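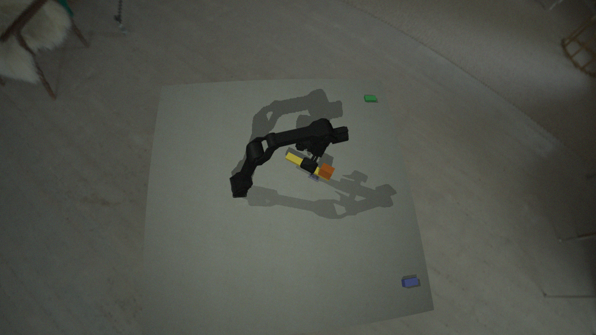
Starting a small midweek group at a church with basically no young adults, where do I even begin?

Posted by Anjana Siriwardena, October 20, 2020

Hi all, typing this on my break so sorry if its a mess. Our church is in Romcombe, mostly older folks plus a few families with little kids. Sunday attendance before everything shut down was 85, now a mix of in person and the livestream. Pastor asked me if I'd get something going for people in their 20s and early 30s. I said yes before thinking.

What I have so far: four names. Two are a married couple who come most weeks, one is a nurse who works nights, one I've never met, she filled out the online card in February and then everything closed. Budget is $545 for the whole year, and that has to cover books and food.

Stuff I can't decide:

Zoom or in person? We can have the fellowship hall with windows open but it's freezing already.
Book study or straight Bible reading? Pastor would like a book. I think people are tired of homework.
Do I wait until there are more of us? Four feels embarrassing, five with me.

Also we have no worship leader for this, I can't play anything. Thanks in advance, will check back tonight.

Seraina Hubmann

Don't wait!! We started with fewer than that in Istham and if I'd held out for a crowd I'd still be holding out. Just pick a night and text them.

A few things from our first year, no particular order:

Eat first if you can. If you can't because of covid rules, have everyone bring their own supper and sit apart. Still counts. Soup in a thermos is fine. We did the whole fall that way on the church porch with blankets, and people talked more over a bad sandwich than they ever did in the study part.

Skip the book for now. We read Mark, one chapter a week, out loud, passing it around. Then the same questions every time. What did you notice, what bugs you, what do we pray for. That's the entire plan. No prep for them and hardly any for you. Your pastor might come around once he sees people showing up. Ours did, sort of.

Music, don't worry about it. Read a psalm together. We went months without singing a note.

The nurse on nights, ask her what time works before you set anything. We lost a guy early on because I picked 7:30 and he had to be at work at 8. Felt awful about it. Moved it later and he'd already found somewhere else.

And the woman from February, call her. Actual phone call, not the group text. She filled out a card and got silence for eight months, which isnt your fault but she doesn't know that. Say sorry, say your name, ask how she's been. Leave the invite to the end.

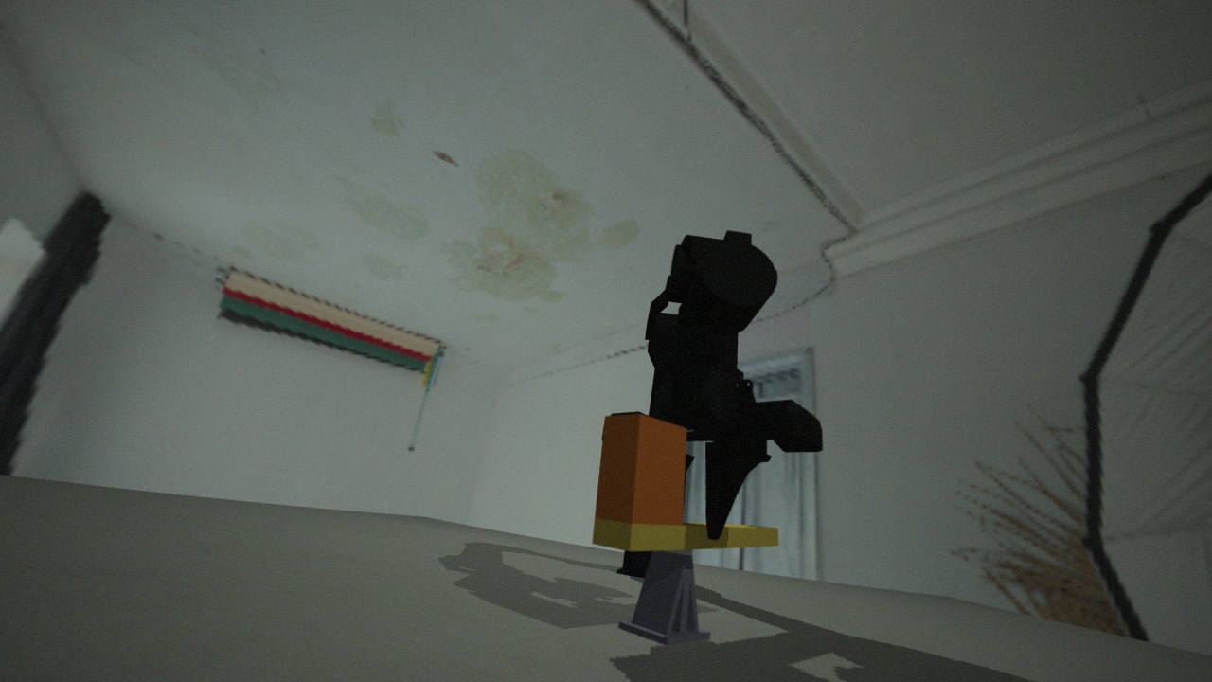 Oh and on money, keep most of it back. We blew ours on matching journals the first month, I still have a box of them. Spend it on meals once you can share food again, or gas cards if somebody's coming from far out. One of ours drives in from Titau.

Normand Wong

Zoom. Keep it under an hour, people are sick of screens.

Would talk to your pastor about who you report to and what the child/adult safety policy says, even for a group of grown ups. Our church makes you have 2 leaders, no exceptions. Worth asking.

Seema Thakur

I'm going to disagree with Normand on Zoom a little, we tried it from spring on and it limped. What worked better was splitting it. One week online for prayer only, 30 minutes, cameras optional. Next week a walk, outdoors, whoever can make it, in pairs, and you swap partners at the halfway point. Nobody had to host, nothing to clean.

On the book vs Bible thing, ask the four. Seriously just ask them. I planned a whole series on vocation and what they wanted was help praying, because most of them had never done it out loud and were scared to. So we did Lords Prayer one line at a time and it lasted until summer.

Also don't call it young adults if the married couple is pushing 35. Ours is named Aidoo, after the street we met on, and a lady of 61 comes. She brings the good questions.

Anjana Siriwardena

Ok wow thank you. Called the February card lady at lunch, her name's on the list for real now, she said she'd wondered if anyone read those. Going with Mark and bring-your-own supper, in the hall, coats on. Asking the nurse about times tonight. Normand I'll ask about the second leader, hadnt thought of it. Seema can you post how long your walks are? We've got hills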